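Standdale Robotics Club
Workshop tips: folding with hand grippers

These notes are for members doing the laundry unit at home this term. Most of them come from the Tuesday group, and a few from Evangelia Raptis, who ran the unit last year. Read them before you start recording. The task sheet tells you what to fold and in what order, and this page covers the rest.

Setting up

Fold on a bed if you don't have a big table. A made bed is a good height for most people standing up, and the mattress gives a little when the fingertips press down, so you can get under an edge. Pull the sheet tight first. If the sheet has wrinkles, the grippers will pick up sheet and garment together.

A patterned sheet is fine. If you have a choice, pick one in a different color from what you're folding.

Clear a working area as wide as your shoulders. Pillows, blankets and stuffed animals can stay on the bed as long as they are out of reach of your elbows.

Charge both grippers the night before. Wipe the pads with a damp cloth and let them dry. Lint builds up in the ridges and the grip gets worse without you noticing.

Small items

Start with underwear and socks. They look easy and they are harder than T-shirts, so it's better to do them while your hands are fresh. Lay the item flat with the waistband away from you. Pinch both side seams, lift an inch, and set it down again to get the air out. Fold one side in to the middle, then the other side over it. Then bring the bottom up toward the band.

Elastic springs back. After the last fold, press down with a closed gripper and hold while you count to three. If a leg opening still sticks out, tuck it with one fingertip and leave it alone. A small bunch at the corner passes.

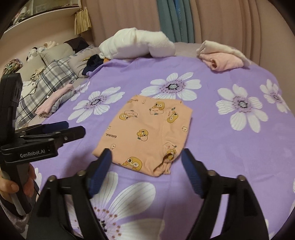 Open the fingers wide before you back off. If you open them only partway, a pad will catch the hem and drag the top layer with it, and you'll be doing the fold over. Back away low and to the sides. Lifting straight up is the most common mistake in the files we get.

Keep the other gripper still while one is moving, at least for the first week. Hold it upright and off to the side. Witold Kaczorowski folds with both moving at once, but he has done 240 runs.

Shirts and pants

Use the same order every time: sleeves, sides, bottom. For pants, match the inseams before you lift. Thick seams need a slow squeeze. A fast squeeze pushes the cloth out of the pads.

Fleece and anything fluffy goes last. It sheds, and you'll have to clean the pads again.

If your wrists get tired

Stop after 20 folds and put the grippers down. Most people hold the handles too tightly. Loosen the wrist strap one notch and let your elbows hang. Faustine Millet does hers sitting on a low stool beside the bed, which works if your mattress isn't too high.

Saving your work

Name the file with your initials and the item, nothing else. Don't delete bad runs. Mark them "B" in the sheet and keep going. Didier Renaud goes through them for the comparison chart and needs the failures as much as the clean ones. As of November 19, 2025 the club has 1137 runs checked, and socks are still short.

Spare pads are in the gray drawer under the Tisilham bench. Sign for them. Bring a small screwdriver if a finger feels loose, and don't overtighten.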